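Plillik tidy-up arm: bench inspection checklist, with comments
Site: Zastside workshop. Inspector: Padmavathi Kartha. Date: 11th April

1. Fingers seated in their sockets
OK. Pushed each one gently from the side and felt no play, which pleased me after the trouble we had in October.

2. Screws and rail bolt
OK. All snug. Please don't go at them with the long key, Katsuhiko, however tempting it is!

3. Cables clear of the arm's travel
Watch. I'd be happier with another clip before the next long run.

4. Grip on small items
OK, with a comment. We use the yellow block for this one, held upright between the two orange fingers, and I look for even contact on both sides before I sign.

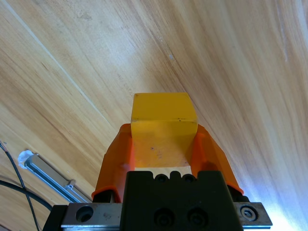 5. Putting toys away
Partly. Blocks go in the box nicely, 9 tries out of 9, but socks are still beyond it and I wouldn't leave it alone with a teacup yet (my sister asks every time I visit).

6. Stop button
OK. Tested at both ends of the bench.

7. Finger wear
Due again at 2,000 grips. K. Hoshino to order a spare pair from Maruyama.

Passed for supervised use only. Folding laundry stays off the list until item 5 improves.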